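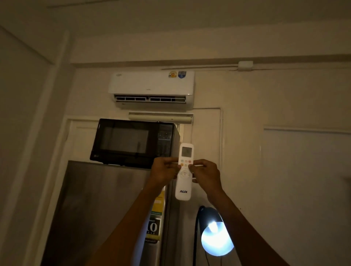

Remote up at the air conditioner, evening.

October

Up at half past five because the light comes straight in on that side of the flat. Made tea and read over the notes for the parish register job. Still on the Lazăr volume. The early pages are mostly burials and the clerk had a terrible hand, worse after about page 81, where I think a second man takes over. He makes his sevens like ones. I had put down one family as 1551 and had to go back and change it to 1559, then change the three entries that hung off it.

Walked to the library at Medville for opening. Tsutomu Tanabe was on the desk and had the microfilm out for me already. The good reader was taken, so I had the one by the stairs with the loose focus knob. Got through seven burials, four baptisms and one marriage before lunch. The marriage is the one I wanted. The groom is given as "of Saltberg", which fits what Ecaterina Bălan wrote to me in the winter, and the bride has no surname at all, only "daughter of the miller". There were two mills. I'll have to look at the rent rolls and I don't know if they survive for those years.

Lunch on the bench outside: cheese and pickle sandwich, a mandarin. Windy. Lost a page of notes under a parked ute and got it back with a stick.

Afternoon was slower. I checked the running total for the index and it stands at 2895 names, counting the duplicates. Floarea Coman wants the duplicates taken out before it goes to the printer. I'd leave them in and mark them, as half of them may turn out to be cousins with the same name. Wrote to her to say so. I was a bit short in the letter and rewrote the second paragraph before posting it.

Bought bread, onions, a tin of tomatoes and stamps on the way home. The bread shop has put its prices up again.

Tobiloba Fashola rang at six about the talk at Sonham. He has the hall booked and wants a title from me by the end of the month. I offered "Two Clerks and a Miller" and he said it sounded like a pub. He'd prefer something with the word "records" in it. We left it there. He also asked whether I'd bring slides, and I said I would bring the enlargements of the two handwritings, side by side, and let people have a go at reading them. That usually fills twenty minutes.

Onion and tomato soup for tea, enough left for tomorrow. My neighbour Albertina Falcão dropped in with the colander she borrowed and stayed for a bowl. She is going to her sister's for a fortnight and I'm to water the ferns, not the cactus.

Did another hour on the register after she left. Found that the clerk skips a whole month without any gap on the page, so either there were no burials or he wasn't there to write them. I've pencilled a query in the margin of my copy.

To do tomorrow: rent rolls, ring the dentist, look for the grey folder with Ecaterina's letters in it. I thought it was in the bottom drawer and it isn't.

Bed at ten.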